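Re: [packing-swap] tissue packs, soft toys, what goes in the shallow boxes

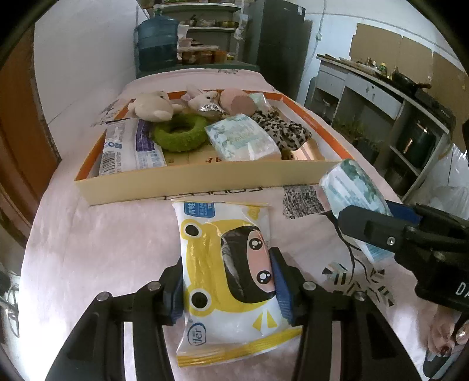
Packing Swap Digest, Issue 815, p. 3

From: Verena Zürcher
To: packing-swap list
Date: 16 September 2022

Hi all,

Quick one before I have to run, sorry, typing between two other things. Fabian asked a pile of questions and I said I'd answer on the list so it's in the archive and I don't have to do it again in January.

Fabian Mösli wrote:

> Hello everyone, new here, joined through the Clalitz swap table.
> I've got the kids' corner this time and I'm a bit lost. I have a lot
> of little soft packs (tissues mostly, the cartoon kind and the plain
> kind), a bag of plush animals that people dropped off, and a
> stack of shallow open boxes. My questions:
>
> - do the tissues go with the toys or in their own box?
> - can I use the shallow boxes at all, or does everything have to
> go in the deep ones from Cilter?
> - what do I do with packs where the label isn't in English? I can't
> read half of them and I don't want to put something in the wrong
> place.
> - do we take toys with shiny bits on them? Someone told me no.
>
> Also my sister says I should be rolling the plush and not folding
> it. Is that a thing?
>
> Thanks, Fabian

OK in order, more or less.

Tissues with toys - yes, fine, we do it all the time. The picture at the top is pretty much what I mean. Soft stuff along the back of the box, flat packages in front or off to the side. The rabbit and the cream plush are happy sitting up against the back edge and you still have the whole front half of the box for packs. If you start with the packs you end up perching the toys on top and they roll out as soon as somebody lifts it.

Shallow boxes - please use them!! I know the Cilter ones look more serious but they're too deep for kid stuff. Small hands go in, everything comes out, you're repacking all afternoon. With a shallow one they can see what's there and take one thing. I like the yellow front with the orange rims because I can find it across a room. The deep ones are for bedding and coats. If you've already filled a deep one with toys don't redo it, just mark the side and we'll sort it at the table.

Labels you can't read. So. The yellow one with the frog hood has Chinese on the label and I can't read it either. What I do: if it's sealed and the wrapper is in good shape, and I can't tell what's inside, it goes in the box by itself on one side with a sticky note and somebody who reads the language looks at it on the day. Don't guess from the cartoon. A cute face on the front could be tissues, wipes, candy, stickers, anything. Last year I put a whole bag of what I thought were wipes in with the tissues and they were laundry sheets. Smelled great, not what you want on your nose.

The tissue pack with the green leaves is easy, clear wrap, you can tell what it is, goes straight in. Same for anything see through.

Anything with a barcode and small print, like the white one with the purple panel, turn it so the print faces up. Saves picking up every single pack at check-in. I forget this myself half the time.

Shiny bits. Whoever told you no was probably thinking of the old rule about loose beads and buttons. A bit of something crinkly or silvery near a toy is not a problem in itself. Give it a tug. If it comes off, it comes off at your house and not at the table, and then the toy can go in. If it's sewn on tight leave it. Hard glitter that sheds I still say no to, it gets in everything, I was finding it in the car for weeks.

Rolling vs folding - for blankets, roll. For plush it doesn't matter, they aren't going to stay rolled anyway. Lay them on their backs with the legs whichever way they want to go. Ears up if they have ears, otherwise they crease and the toy looks sad. Your sister can fight me.

Couple more things you didn't ask.

Put a cloth under the boxes while you're sorting. I use an old pink one. Plastic film slides on a bare table and if something sticky leaks you want it on the cloth.

Don't overfill. We had 300 packs come in one lot last time and the temptation is to cram. Leave a gap so people can get their fingers in. If the film is creased that's OK, creased is not damaged. What you're looking for is the seal at the end, the crimped strip. If that's open or half open, it goes to the side.

Soft packs last, heavy things never. Someone put a jar of Jesorer jam in with the bunnies once. I won't say who (Kaufmann table, you know).

Not sure yet how many boxes you get for the corner. I've put you down for 4 shallow ones, shout if you need more, I've got spares in the hall closet but they're under the winter stuff so give me some notice please.

Oh and the round pink things, the cylinder ones, people keep asking which box. If it's soft it goes with the soft toys. If it's hard or it has something inside, put it with the unreadable labels and a note. I'm not making a seperate category for it.

Drop off is the same door as before. Ring twice, the first one never works. If I'm not there leave them inside on the left, not the right, right is outgoing and it'll be gone before you turn round.

Anyone else with opinions on toys plus tissues in one box, reply to the list and not just to me, I'm loosing track of who said what.

Gotta go,
Verena

--
packing-swap mailing list
To leave the list, send a message with the word "leave" in the subject line.
Please trim quoted text when you reply.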